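Search this site Go Search tips, e.g. "drawer"

What to Do with All Those Plastic Water Bottles

Last updated: Saturday, March 30, 2019

My kitchen has one deep cupboard next to the stove, and for years it was the place where water bottles went to roll around. You would open the door to get the colander and two of them would come out to meet you. I have finally got the thing under control, and several of you have asked how (my sister-in-law Olga Quintana asked twice, and she has a bigger cupboard than I do), so I am putting it all on one page.

Start by getting every bottle out of the house's hiding places. Look in the car, under the beds, in the gym bags and behind the sofa. Put them all on the kitchen table and sort them into two groups, the full ones you mean to drink and the empties. A half-drunk bottle whose age you can't remember goes straight to the houseplants, and no arguing with yourself about it!

Full bottles

Keep them in a cool, dark spot, away from the stove and well away from anything that smells. I once kept a case in the garage beside the paint thinner and the water tasted odd by September, and I have never forgotten it. A low shelf in the pantry suits them very well. Put the new ones at the back and drink from the front.

Mine lie on their sides in a shallow wooden wine rack that I bought at a yard sale for 5 dollars. It holds 12, and that has turned out to be just what we go through between shopping trips. If you don't have a rack, a shoebox turned on its side will do the same job for three or four bottles, and you can stack a second shoebox on top if you tape the two together. Check that every cap is tight before you lay a bottle down. I give each one a little squeeze over the sink, and if a drop comes out it stays upright and gets used first.

In the refrigerator, a bottle on its side likes to roll forward and meet your feet. A folded dish towel on the shelf stops it, or you can lay a big binder clip flat on the wire rack as a sort of chock — my neighbor Helmut Lenz showed me that one, and he uses it for everything from bottles to salami.

Empty bottles

I keep a few of the clear ones and let the rest go to recycling. Clear is the kind worth saving, as you can see at a glance whether there is anything left inside. Peel the label off while you are watching television. If it leaves glue behind, rub on a little cooking oil, leave it for 10 minutes, and wash with dish soap and warm water.

Now for the uses. Cut the top third off and you have a funnel, very handy for rice and dried beans. The bottom part makes a pot for seedlings, once you have poked a few holes in it with a warm nail. An uncut bottle slipped into the leg of a tall boot keeps it standing up straight all summer. And a bottle three-quarters full of water, frozen flat, fits along the side of a picnic cooler much better than those chunky ice blocks do. Leave that quarter empty, please, or it will split and you will be mopping.

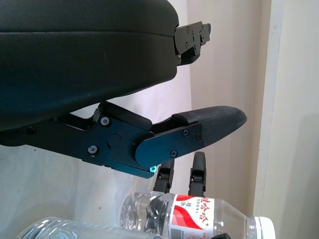 Small Jobs & Quick Fixes

A bottle on its side is a nuisance to work on, I know. When I want to cut one or scrape at a stubborn label, I lay it on a damp dishcloth folded in four, and it stays put beautifully. Leave the cap on while you scrape, and the sides won't cave in under your hand so easily. Take it off again for cutting, and make the first little hole with the point of a sturdy pair of scissors, pushing away from yourself. Cover the raw edge with tape afterward, especially if children will be handling it.

For a cap that won't budge, put a wide rubber band around it and try again, or wrap your hand in a rubber dish glove.

And if you are sending bottles to recycling, pour out the last of the water and squash them lengthwise, then put the cap back on so they stay flat. Our bag used to be full in more than 10 days' less time than the truck took to come, and now it lasts us easily — do ask your own town about caps first, though, for some want them on and some want them off.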